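Ticket 676
Product: Milla two-arm simulation kit (trial license)
Vendor: Trilance
Opened by: evaluation desk, Sorness
Status: Open, awaiting vendor
Priority: Normal (we asked for High)

Summary
Wrist view renders very dark on the gripper body and grainy everywhere. Wrist view and room view are hard to reconcile. Support says this is expected. We don't agree that it is.

Original report
We are in June of a trial that was sold to us as "ready for training out of the box." We installed the Milla kit on a clean machine, loaded the stock two-arm table room and changed nothing. The room view is fine. The wrist view is what we would be paying for, and it's the one we can't use as shipped.

Steps
1. Load the stock room, default lighting.
2. Open the gripper with the panel slider.
3. Switch to wrist view and save a still.
4. Repeat with the renderer set to 300 samples.

Expected: a gripper body with some shape to it, clean wood, fingers lit alike.
Got: a black block filling the bottom of the view, with speckling on it, and one finger end slightly paler than the other.

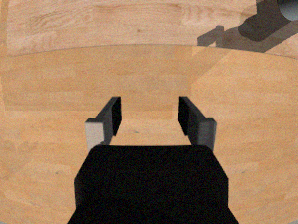 Vendor reply 1
Thank you for contacting Trilance. Please update your graphics driver, clear the shader cache and restart. Dark materials may look darker on some monitors.

Our response
Driver was already current. Cache cleared, machine restarted, no change. We read the pixel values directly, so the monitor doesn't come into it. Please don't send the monitor paragraph again.

Vendor reply 2
Could you confirm the fingers are fully open and attach another wrist still? Please also confirm no custom materials are loaded.

Our response
No custom materials. Slider is at the open stop. Second still attached.

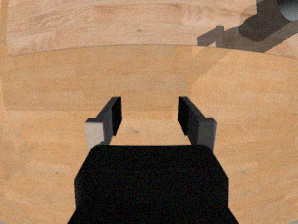 Attachment 2: wrist view, fingers open, nothing gripped. Note grain on the wood and the black body, and the pale block on the left finger against the darker one on the right.

We also question the shadow at the top of that still. The edge on the pale wood is hard, while the one over the tabletop is soft. Maybe there are two lights and that's correct. The manual describes one. If the manual is wrong, say so and we'll drop this item.

Vendor reply 3
The gripper material is matte by design. Grain can be reduced by enabling the denoiser (Settings, Render, page 12 of the guide). Finger shading depends on light direction.

Our response
Denoiser tried. It smears the wood grain and the small knots, and those are the only features a wrist view has to work with when no object is in reach. Light direction may explain the finger, fine. It doesn't explain a body with no readable edges across the front. Gosselin's demo kit has a black gripper too, and you can tell where its faces meet.

To rule out a broken scene file, we saved the room view from the same session. Arms, bottle, cup and yellow box on the table all load, and so do the cabinet and shelving behind. 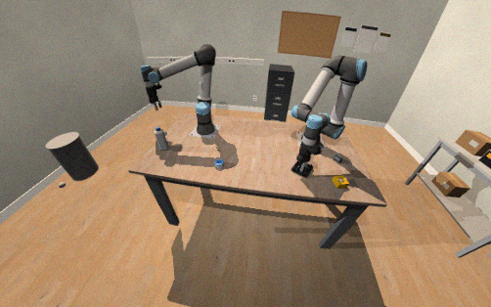
One thing we'd like answered while this is open: is the small pale item on the floor at the left supposed to be there? If the stock layout drops a prop off the table at load, every success rate in the brochure needs a second look. We reloaded 10 times to check and will send the layout logs separately.

Vendor reply 4
Forwarded to the rendering team. No estimate at this time. Would you like us to close this ticket in the meantime?

Our response
No. Leave it open. We need the following before the trial ends:
- a gripper material with visible edges, or instructions for swapping it
- the real number of lights in the stock room
- a yes or no on the floor item

Workaround in use: lighter body material made by hand, denoiser off. Usable for layout checks only. Purchase is on hold on our side.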